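Thread on rehanging a framed print in the small workroom. Posting the sequence in order, mostly so I can find it again in August when we repaint.

1/ The print is a dark deer head silhouette, antlers in maroon and black, white background, black frame. It came down for the wall inspection and has been moved from surface to surface ever since.

2/ First rule: work on the table with the frame flat. Checking a frame upright against your knee is how corners get chipped. The table is pale blond wood and shows every mark, so I wipe it before the frame goes down and again after.
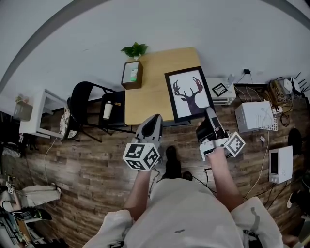 3/ Hardware next. Two D-rings, one each side, set at equal distance from the top edge. Measure from the frame, never from the backing board, which shifts. Mine were out by 6 mm. The old single sawtooth hanger is in the scrap tin.

4/ Wire or no wire? No wire. Two hooks on two D-rings keeps the frame level when a door closes hard. Innes Lindsay disagrees and has said so at length. Her frames are lighter.

5/ The plant on the little brown box stays at the far left corner of the table. It gets watered only when there is no paper on the same surface. Same policy for open bottles, which go on the folding chair.

6/ Wall side. Mark the centerline in pencil, then the hook height. I use 77 mm down from the top edge of the frame to the hook line. Write the figure on masking tape and stick it to the back – next time the measuring is done.

7/ The wall is white and already has a few faint scuffs and thin gray streaks. Dry eraser sponge first, light pressure, no detergent. Detergent leaves a shiny patch on matte paint that is worse than the scuff. 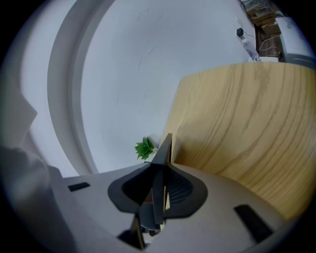
8/ Keep the hooks well clear of the outlet. Cable routes are usually vertical from a socket, but "usually" is not a measurement. Run a detector over the area before drilling.

9/ Cables on the floor get moved before anyone carries glass across the room. Sepehr Alipour asked whether tape would do. For one trip, yes. I would still move them.

10/ Parts list: 2 D-rings, 2 hooks, 4 felt bumpers, pencil, masking tape, level. Hooks are the Flovier ones, bumpers came from a mixed Nouri pack. Bumpers go on the lower corners first. I put the spare pair on the upper corners as well.

11/ Open question: does anyone have a source for 6 mm bumpers in white? Pivivside only lists clear. Replies open.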